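Clovbridge Judo Club
Report to the Lemell Sports Fund, second period
February 4, 2020

Dear colleagues at the Fund,

I send you the report for the second period of our youth judo project. The first report was mostly about the mats and the rent of the hall, so this time I write more about training and competition.

Training

We have now 41 juniors registered, in two groups. The younger group trains two evenings a week, the older group three. In January we moved the younger group to an earlier hour, as several parents had asked us. Attendance became better after this change, especially among the children who come by bus from Batista.

The older group worked mostly on ground fighting and on gripping against left-handed opponents, which was our weak side in autumn. We are still not satisfied with the left-handed work. It will continue until the regional championship.

Food and weight

In the application we promised a small program about eating well before a competition. The coaches do not allow any junior to lose weight quickly for a category. If a child has grown, the child fights in the next category. We explained this rule to the parents in a meeting and gave each family one page with simple advice for the day of the weigh-in.

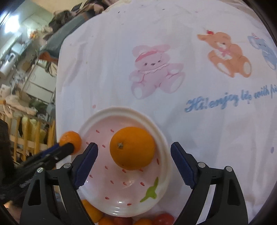 Plate with a strawberry design on a white tablecloth.

Two families did not agree with the rule at first. We talked with them separately and both children remain in the club.

Competition

Nine of our juniors went to the Pladis Cup. They brought home two bronze medals, in the girls -48 kg and the boys -60 kg. We had hoped for one final. In the boys -60 kg the semi-final was lost by penalties in golden score, and I think the boy was too passive in the last minute. The other fighters won some matches, but four of them lost in the first round.

Money

The travel to the Pladis Cup cost 700 euros, bus and entry fees together. This is a little more than we planned, and we covered the difference from membership fees. The money for the referee course is not used yet. We ask for your permission to move it to the next period, when the course will be held closer to us.

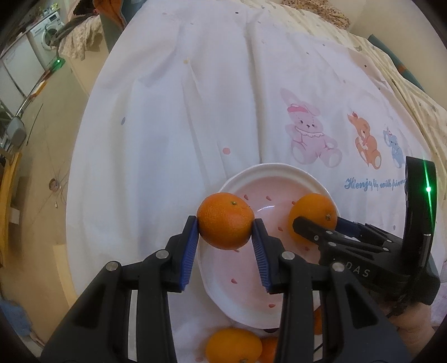

Valdir Conceição wrote to me after reading the draft that the part about competition is too modest, and that the first-round losses should be seen together with the age of the fighters, as three of them were in their first year in the category. He also asks that the next report show results for each age group separately. I agree with this and will prepare the table.

Next period

The regional championship is our main goal. Before it we plan one shared training with a neighboring club, so that the juniors can meet different partners. We also need new belts for the younger group and will send the price offer when we receive it.

With respect,
Project coordinator, Clovbridge Judo Club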